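In Defense of the Loud Little Room

Every few months somebody sends me an article about how I should paint my walls white. Soft white, warm white, bone, chalk, whatever they're calling it this February. The argument is always that color makes a small room feel smaller, and I'm here to say that I've spent a lot of my life in small rooms and I have never once bumped into a color.

My old apartment was all white. I rented it for years and I couldn't tell you a single thing about how the afternoons felt in there. It was clean, it was fine, it photographed nicely, and I left the house every chance I got (my library card was very busy in those days). My cousin Bello Okoro came to stay once and asked when I was planning to move in. I'd been there 15 months!

So these days I'm on the side of green and red, and I mean both of them in the same room, meeting right at the corner. People wince when I say it out loud. They think Christmas. But a plain flat green next to a dusky, worn-in sort of red doesn't read like wrapping paper at all, it reads like somewhere you'd sit down and stay a while. The trick, if there is one, is to leave the walls alone once you've painted them. You don't need a gallery of frames and a shelf of tiny cactuses on top of it. Let the paint do the job you paid for.
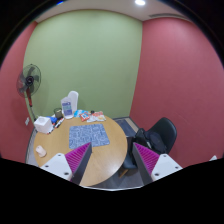

Green wall, red wall, and a round table with the markers out.

I feel just as strongly about the table, by the way. Round, wood, light-colored, and with stuff on it. A cup, a box, a few markers lying wherever they landed -- that's a table with a life. I once had a rectangular one from Plimton with a glass top and I spent 20 minutes a day wiping it, and I resented every guest who put down a drink. With a round one you just push things toward the far side and carry on with your letter or your drawing or your soup.

And please, keep the standing fan. I know they're not glamorous. A friend of mine hid hers behind a folding screen for a whole summer and then complained that the room was stuffy. Well, yes! A fan on a pole looks like a fan on a pole, and I like that about it. It throws a nice shadow, too, if the light's right.

A gallon of good paint cost me 34 dollars last time I bought one. If you hate it, you can paint over it, and the white will still be there at the store when you go back for it.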